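Pinhole and Homemade Camera Project: Progress Report
August 27, 2020

Hi Iñaki,

You asked for something readable this time, so I'm skipping the spreadsheet and just telling you how the Skornon cameras are coming along. Short version: the box works, the shutter is a pain, and we still have money left.

Since July I've been shooting paper negatives in the second version of the body. It's the same folded-card design you saw in the proposal, but with a thicker back and a felt strip where the lid meets the sides. The first version leaked light along the top edge and every sheet came out with a gray smear on it. I tried black tape, then more black tape, and then I gave up and redrew the lid (should have done that first!). The new one has gone through 12 sheets in full sun with no smear at all, so I'm calling that part finished.

The shutter is another story. We budgeted for a simple sliding flap, and it does slide, but it also nudges the whole camera when you open it. On a long exposure you can get away with it. On a bright day, when the exposure is only 3 seconds, you get a soft double edge on everything. Abdelkrim Kettani has drawn up a rotating disk that turns on a brass pin, and I've made one by hand. It's much smoother – my only gripe is that it sticks a little if you tighten the pin too far.
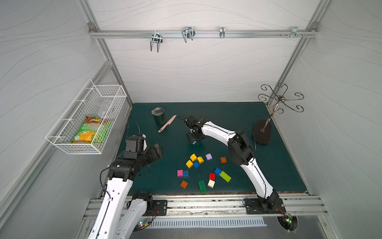
Photo: Abdelkrim Kettani

Money next. We've spent $663 of the materials grant, mostly on card stock, photo paper and chemicals. The paper cost more than I planned for because Esier dropped the small size we'd been using, so I now buy the bigger sheets from Taltel and cut them down under the safelight. It's slower, and I waste a strip off every sheet, but the price per picture comes out close to what we told you in the spring.

The instructions are almost done. I've written seven pages covering folding, loading, exposure and developing, and the loading page is the one I keep rewriting. Trying to explain how to do something in the dark, to a person reading with the lights on, is harder than it sounds. I may end up asking people to practice with plain paper first.

What I'd like from you is a yes or no on switching to the disk shutter. It adds one part to the kit and a bit of work to the cutting file, and I can cover it from what's left in the grant. If that's a yes, I'll send the new drawings to Yusuf for the trial cut and mail you one of the first kits to fold yourself.

Talk soon, and call me if any of the money stuff looks off.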